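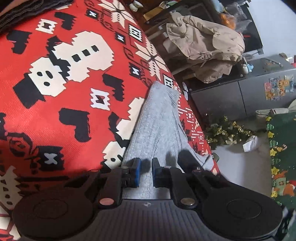 Kalk im Wasserkocher, Essig hilft nicht mehr

Frage: Wir haben hier 20 Grad deutscher Härte. Mein Karkadex sieht innen aus wie eine Tropfsteinhöhle. Was nehmt ihr?

2 Antworten

gamudden16: Zitronensäure, zwei Esslöffel auf einen Liter, kalt ansetzen. Wer sie aufkocht, bekommt Calciumcitrat und darf von vorn anfangen. Danach zweimal klares Wasser durchkochen.

Farías: Neuen kaufen. Oder umziehen.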